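Two-arm bench cell: left arm sags past the table edge after an e-stop, then faults on restart

Posted by benchtop_bec, 05/07/2021

Hi all! First time posting, long time lurker, and I love this place. I've been building a two-arm sorting cell at our community workshop in Rutherford and it has been the most fun I've had with a screwdriver in years. The job is simple enough: move small things between coloured trays, with a desk lamp in the middle as an obstacle the arms have to plan around.

The trouble is the left arm. Whenever I hit the e-stop with that arm stretched out, the joints let go and it swings down and outward. On Saturday it did it with the wrist over the side of the table, where my shin usually is. Then when I power it back up I get an overload fault on the shoulder joint, and the only cure I've found is to switch everything off, fold the arm by hand and start again. The right arm shares the same supply and has never faulted.

Things I've tried so far: swapped the two controllers (the fault stays with the left arm), reseated every plug I could reach, and slowed the moves down to 60 per cent. Slower helped a bit, I think. The log shows 51 faults since I started keeping one, nearly all of them straight after a stop. 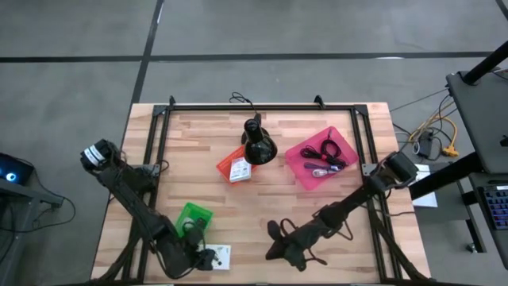 The cell with the left arm reaching out over the floor and the right one down near the middle of the table.

Controllers are the Sivum ones, running the stock firmware. Is this wiring, software, or have I cooked a motor? And is there a sane way to stop the arm dropping? Any ideas very welcome, I'm happy to try anything that doesn't involve starting over.

overland_kev

Great looking build! I reckon you've got two separate problems, so take them one at a time.

The drop first. Your e-stop is cutting motor power, and that's what it should do, but if the shoulder has no brake then nothing holds the arm up afterwards. Don't be tempted to rewire the button so the motors stay live. Look at a spring or counterweight on the shoulder, or a joint with a power-off brake if your budget stretches. In the meantime, set a software limit so the wrist can't travel beyond the edge of the table, and mark out a keep-clear area on that side wide enough for the full reach of the arm plus a bit. The software limit won't stop a limp arm from swinging, so you still want the floor area kept clear.

Now the fault. After the drop, the controller probably still remembers the old target position. Power comes back, it sees a huge error and slams full current into the joint to fix it. Overload, every time. You want the startup routine to read the actual joint angles, write those in as the new targets, and only then enable torque. On my old Pinier arm that was a four-line change and I did a little dance in the shed when it worked.

Before you power up again, go over the cable along that arm with everything off. If a loop can snag on a tray or pull tight at full reach it'll add load too, and repeated drops are rough on connectors. Leave enough slack for the whole range of movement and tie it down at each link.

If it still trips after all that, swap the left shoulder motor with the right one and see which side complains. Please let us know how you go!

tinylathe

Had this. Mine was the power supply, too small for two arms. Get a bigger one.

Quillon_M

I'd hold off on a new supply until you've measured the one you have. Put a meter on the left arm's connector during a normal lift and watch for a dip. If the voltage is steady, it isn't the supply. If it sags at the left arm but stays steady at the supply terminals, you're looking at a thin cable or a tired crimp, and that's a very cheap fix.

Also check your restart ramp. Ours at the Brekham makerspace was set to 2,000 steps a second squared, far too lively for an arm starting from full stretch. We cut it right down and the nuisance trips went away. Worth setting up a "fold slowly to home" move as the first thing it does once you've reset, with a person standing by the button and everybody else well back.

Comments

benchtop_bec: Kev, you beauty! It was holding the old target. Changed the startup and it's come up clean every time tonight. Still drops on a stop, so springs are next.

overland_kev: Ripper! Go a bit soft on the springs to begin with, you don't want it flinging upwards.

tinylathe: still think the supply is small

soldersmoke: Same fault on my single arm, will try this on the weekend. Does the target reset need the newer firmware?

benchtop_bec: Nope, worked on the one it came with.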